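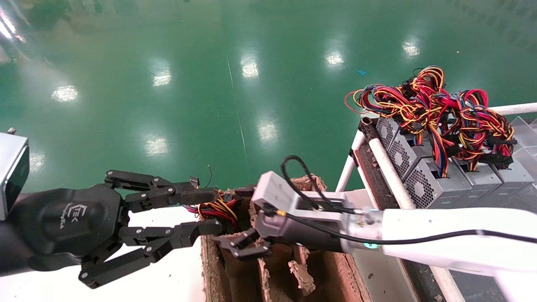

SPEAKER NOTES / SESSION 3: TWO HANDS, ONE BOX

Good morning, everyone, and thank you for coming back after the coffee, which I know was a wrench because the biscuits at Randham are very good. I'm Terence Treloar, from the Furkimance project, and I'd like to spend my time with you on cables. I have been thinking about cables for longer than is probably healthy, so do bear with me.

(Leave the opening slide up. Let them look at the wires for a moment.)

I want to start with how we used to do this at Famenby. We had two arms with the same gripper on each, and we taught them by demonstration: a person drives the arms through the job, we record it, and the policy learns to copy. It worked nicely on boxes and blocks. Then we gave it computer power supplies, with all those red and yellow and blue leads coming out of them, and it was rather humbling. Wires don't keep a shape, you see. They spring, they tangle with their neighbours, and a connector will catch on anything it can find, a torn bit of cardboard very much included.

So the idea, and it is quite a simple one, was to stop asking both sides to be good at the same thing. On the left we have a hand with three jointed fingers, and its work is to gather and steady the bundle. On the right we have a plain parallel gripper with two jaws, which goes down into the box. One policy drives both of them, and that matters, so please stop me if I rush it.

(Slow down here. At Ashworth I lost half the room at this point.)

What we changed in the training is the order in which things are learned. First the policy learns only from the fingered side, with the other arm held still. Then it learns the gripper side, with the fingers already knowing roughly what to do. Only after that do we let it see the two moving together. We call this staggered teaching, for want of a prettier name. We collected 2000 demonstrations in all, and 800 of those were of the two arms together, which are the slow and tiring ones to record. My thanks to everybody who sat in that chair.

(Next slide, the bar chart. Explain the axes before saying anything else!)

The tall bar is staggered teaching and the short one beside it is everything learned at once, from the very same recordings. The gap is 17 percentage points on full tasks, meaning the unit is lifted clear and no lead is left snagged. I was delighted with that, I don't mind telling you, though I'd ask you to look at the last pair of bars too, where the leads were badly knotted before we began. There we gained next to nothing. The fingers hold a knot very well and have no idea how to undo it.

(If someone asks about touch sensing: we didn't use any in these results. Say so plainly and move on.)

(If time is short, skip the slide on camera placement and go straight to the failures. People always enjoy the failures.)

I'll play three of those now, and then I'd love your questions, particularly from anyone who has tried this with softer cable than ours.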